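시연 셀 'Flolley' 견학 중 왼팔 정지 건, 처리 기록
2024년 8월 9일
작성: Lorna Buenaventura

증상

Drerkdale 견학 시연 도중 시뮬레이션 셀의 왼팔이 대기 자세에서 다음 구간으로 넘어가지 않음. 오른팔은 정상 대기. 화면 렌더링은 계속 갱신되고 조작 콘솔의 상태등도 녹색으로 유지됨. 콘솔 로그에는 코드 118(목표 자세 수신 시간 초과)이 반복 기록됨. 오전 첫 조 견학 때 한 번, 둘째 조 때 두 번 발생. 둘째 조의 두 번째 정지 때는 콘솔을 재시작할 때까지 복구되지 않아 진행자가 슬라이드로 설명을 대신함.

환경

시연용 워크스테이션은 전시실 쪽 장비이고 개발실 장비와 사양이 다름. 씬 파일은 양쪽이 동일함(해시 비교 완료). 동작 서버 Takács는 별도 장비에서 구동하며 포트 4000으로 접속. 목표 자세 수신 제한 시간은 4000 ms, 기본값에서 변경하지 않음. 전시실 스위치는 2020년에 설치된 것으로 펌웨어 갱신 이력이 없음.

확인 1. 손목 카메라

처음에는 손목 카메라 스트림이 대역폭을 점유해 명령 패킷이 밀리는 것으로 의심함. 손목 시점을 켠 상태와 끈 상태로 같은 시퀀스를 반복함. 결과에 차이가 없었고, 켠 상태에서도 프레임 누락은 없음. 어안 보정은 끄고 확인함. 원형 시야와 주변부 왜곡은 현재 카메라 모델의 정상 출력이므로 별도 티켓으로 올리지 말 것.

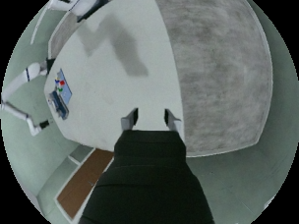
손목 시점 렌더. 그리퍼에 잡은 물체 없음.

테이블 위의 부드러운 그림자는 팔의 그림자가 맞음. 견학 안내를 맡은 쪽에서 렌더링 오류가 아닌지 문의가 있었으나 조명 설정에 따른 것으로 조치 불필요. 카메라는 원인에서 제외.

확인 2. 대기 자세와 시퀀스 파일

시퀀스 파일에서 왼팔 대기 자세의 관절값을 읽어 한계값과 비교함. 한계 근처 관절 없음. 바이스와 하늘색 보드에 대한 충돌 여유도 정상 범위. 시퀀스를 한 단계씩 수동으로 넘기면 왼팔은 매번 다음 구간으로 진행함. 자동 실행에서만 멈추므로 자세 자체의 문제로 보기 어려움.

참고로 콘솔의 '왼쪽'은 관람객 시점 기준이고 시퀀스 파일의 arm_0, arm_1은 베이스 번호 기준임. 정지 보고를 받을 때 두 표기가 섞여 초기 분류에 시간이 걸림. 이후 보고에는 베이스 번호를 같이 적을 것.

아래는 외부 시점에서 받은 렌더. 한쪽 그리퍼는 테이블 왼쪽 부분 바로 위에, 다른 쪽은 오른쪽 벽 가까이에 있음. 손가락은 테이블 상판 쪽을 향함.
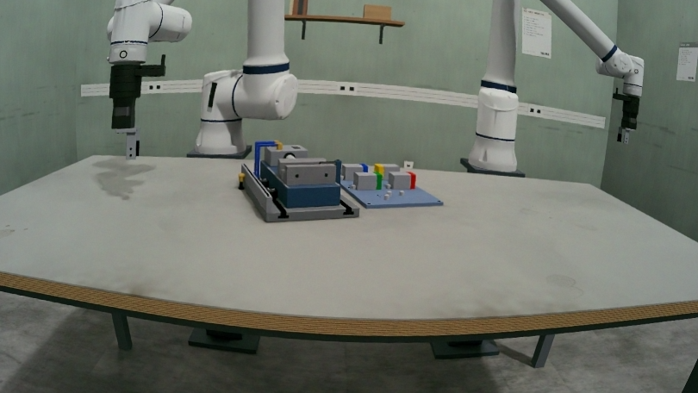

확인 3. 네트워크

전시실과 개발실 양쪽에서 동작 서버로 왕복 지연을 측정함. 개발실은 특이 사항 없음. 전시실은 평소에는 정상이나 관람객용 태블릿이 한꺼번에 접속하면 지연이 급격히 커지고, 이때 118이 기록됨. 태블릿을 모두 분리하고 시퀀스를 자동 실행하니 정지가 재현되지 않음. 다시 연결하자 재현됨.

태블릿은 Derner 뷰어로 외부 시점 영상을 받음. 설정을 열어 보니 영상과 명령이 같은 우선순위로 나가고 있었음. 개발실에서는 뷰어를 한 대만 붙여 시험했기 때문에 이 조건이 드러나지 않음.

재시작 전까지 복구되지 않은 건은 별개의 결함으로 봄. 제한 시간을 넘긴 뒤 서버가 재접속을 허용하더라도 콘솔이 이전 세션 번호로 요청을 계속 보냄. 서버는 이를 거부하고 콘솔은 거부를 시간 초과로 잘못 표시함. 상태등이 녹색으로 남는 것도 같은 이유로, 상태등은 소켓 연결 여부만 보고 세션 유효성은 보지 않음.

조치

1) 명령 채널을 별도 VLAN으로 분리. 적용 완료.
2) Derner 뷰어의 영상 우선순위를 한 단계 낮춤. 적용 완료.
3) 콘솔에 세션 갱신 코드 추가. 시험 분기에만 반영, 배포 보류.
4) 상태등 조건에 세션 유효성 추가. 미착수.
5) 제한 시간은 4000 ms 그대로 둠. 값을 늘리면 정지 빈도는 줄겠지만 실제 지연이 가려짐.

재시험

1)과 2)를 적용하고 태블릿을 전부 연결한 상태에서 견학용 시퀀스를 처음부터 끝까지 자동 실행함. 118 없음. 시퀀스를 연속으로 반복해도 정지 없음. 재시험 세션의 외부 시점 렌더를 첨부함. 그리퍼 하나가 열린 채 작업물 위쪽에 있음. 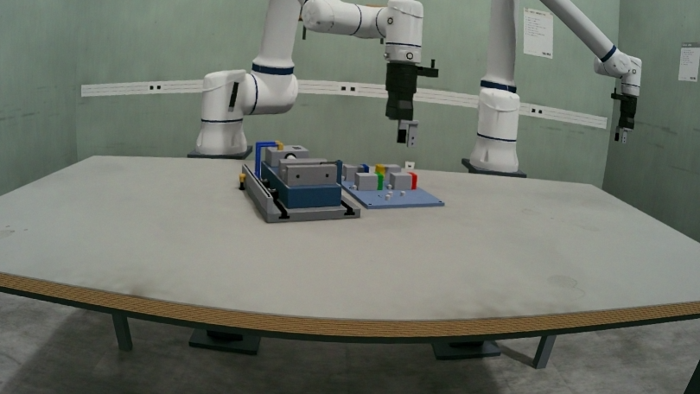
Bence Bárány: 3)을 배포하지 않은 상태로 다음 견학을 진행하는 데는 반대합니다. VLAN 분리로 지연은 줄었지만 전시실 스위치가 재부팅되면 세션이 끊기고, 그러면 같은 증상이 다시 나옵니다. 스위치 전원을 내렸다 올리는 시험을 먼저 해 주세요. 그리고 진행자용 안내문에 콘솔 재시작 순서를 넣어야 합니다. 현재 안내문에는 서버 재시작만 적혀 있습니다.

회신(Lorna Buenaventura): 스위치 전원 시험 진행함. 지적대로 기존 콘솔에서는 정지 후 복구되지 않음. 시험 분기 콘솔에서는 스위치가 올라온 뒤 세션을 새로 받고 시퀀스가 이어서 진행됨. 3)을 배포 대상으로 변경하고 검토자로 Bence Bárány를 지정함. 안내문은 콘솔 종료, 서버 세션 목록 비우기, 콘솔 시작 순으로 수정함. 서버 자체의 재시작은 세션 목록이 비워지지 않을 때만 수행.

남은 항목

상태등 조건 변경은 별도 티켓으로 분리. 스위치 펌웨어 갱신은 시설 쪽에 요청했고 일정 회신 대기 중. arm_0, arm_1 표기는 콘솔 화면에 베이스 번호를 함께 표시하는 것으로 제안함. 본 티켓은 3) 배포가 확인될 때까지 열어 둠.

상태: 진행 중
우선순위: 높음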